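Projects > Historic Interiors > Skidurden House > Progress Reports

Skidurden House Furnishings Project: Progress Report to the Leda Fund, October

Reading time: 4 minutes

1. Purpose of this report

This report covers the second period of the furnishings grant awarded by the Leda Fund for the parlor at Skidurden House. It sets out the work completed since the spring report, the present position on spending, and the matters on which the project office asks for the Fund's agreement before winter closing.

The grant supports the care and display of the parlor furniture and textiles. It does not extend to the building fabric, and costs relating to the chimney and the north gutters have been kept out of the figures below.

2. Furniture

The parlor has been rearranged in line with the layout agreed in the spring. The dark wood table and the chaise lounge are now shown together, with the table placed in front, as the 10 respondents to our layout consultation generally preferred. The earlier arrangement had the chaise against the far wall, where visitors on the guided route tended to miss it.

Treatment of the table was carried out by Ekanayake Conservation under the terms of the existing contract. The firm's written report recommends no further work on the polished top for the present. It advises that the gold trim along the edge be dusted with a soft brush only, and that no commercial polish be used near it. House staff have been instructed accordingly, and the cleaning schedule has been amended.
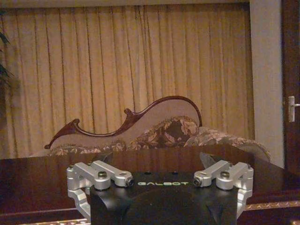
Figure 1. The parlor table, with its gold edge trim, and the Victorian-style chaise lounge beyond.

The condition survey of the remaining parlor pieces is complete. Of the 16 items listed, 14 were judged fit for continued display. The other two, a footstool and a small side chair, have loose joints and have been moved to the store at Stosgate until a repair estimate is received. We do not expect either to return before the spring.

The survey also raised the question of seating. Visitors have on occasion sat on the chaise, and the conservator has asked that this be prevented. A rope barrier was considered and set aside on grounds of appearance. The project office proposes a printed card and a briefing for room guides as a first step, to be reviewed after one full season.

3. Textiles

The long curtain is the largest single textile in the project and accounts for most of the work in this period. The golden-yellow color was chosen after samples had been viewed in the room by day and by lamplight. The fullness was increased at the fitting stage so that the folds would hang deep across the width — this required additional cloth, and the cost was met from contingency.
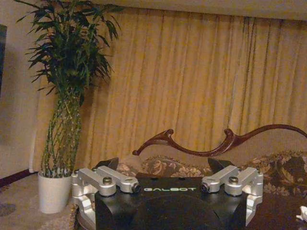 Figure 2. The golden-yellow curtain as hung in the parlor.

The curtain will be vacuumed through a screen twice a year. A remnant of the same cloth has been labeled and stored at Stosgate for future repairs.

4. Light and humidity

Readings are taken every morning at 9:00 and entered in the house log. Relative humidity reached 58 percent on the wettest day of the period and returned to its usual level after the portable unit was moved closer to the door. The project office considers this acceptable but will continue daily readings through the winter. Lamp levels remain as set in the spring.

5. Budget

Spending is within the approved total. The furniture line is slightly under, as the footstool and side chair repairs have not been commissioned. The textile line is over by the amount drawn from contingency, as described in section 3. No transfer between lines is requested at this time.

6. Matters for agreement

The Fund is asked to approve the following:

a revised completion date for the footstool and side chair;
the use of the remaining contingency for winter dust covers;
the wording of the visitor card, supplied separately.

The next report will be submitted after the spring reopening.

Comments (3)

parlor_guide: The new layout works much better on the tour. People used to walk right past the chaise. Could the visitor card be in larger type than the one in the hall?

Reader from Stosgate: Is the side chair the one with the low back? I remember it from before the house reopened and would be glad to know it is being repaired.

M.: Section 4 mentions the house log. Are the readings available to the public, or only on request?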